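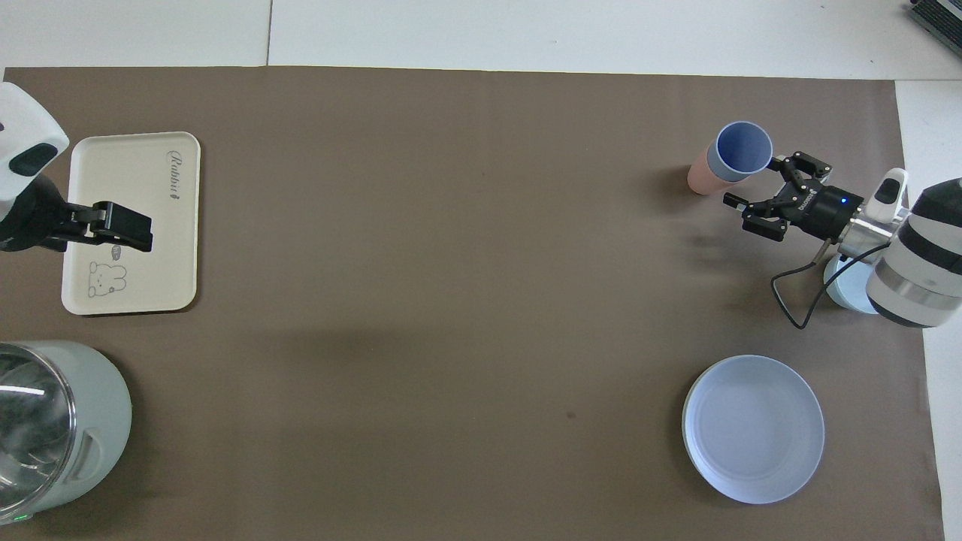 3. Before you order

Applies to two-arm table stations, Kadham or Marchetti arms. Do steps in order, prices move.

1. Pick the table first. Both arms have to reach the middle. Measure with the grippers on, not bare wrist.

2. List the props. Cups, plate, tray, one small appliance is plenty for a first kitchen set. Plastic cups. Budget 300 for props and spares, you will go thru them.

3. Paper mat: get a roll, not sheets. Brown, matte. Goes on its own line in the budget or it gets forgoten.

4. Grippers. Quote them seperate from the arms. Add one spare set of finger pads per arm.

5. Cables. Allow slack for full wrist travel, then clips. Put 600 down for cables, clips and power.

Note: Nirnow quotes leave out shipping. Ask.

Note: lead time on wrist cameras was 23 days last order. Order those in September if you want them this year.

CAUTION: No live heat on any appliance until the e-stop is wired and tested. Budget the e-stop in round one.

6. Send the sheet to Eirini Tsolakis before 5 pm for same-day sign off. Missing part numbers = sent back.

Cleaning supplies (Sanitz wipes etc) go under section 4.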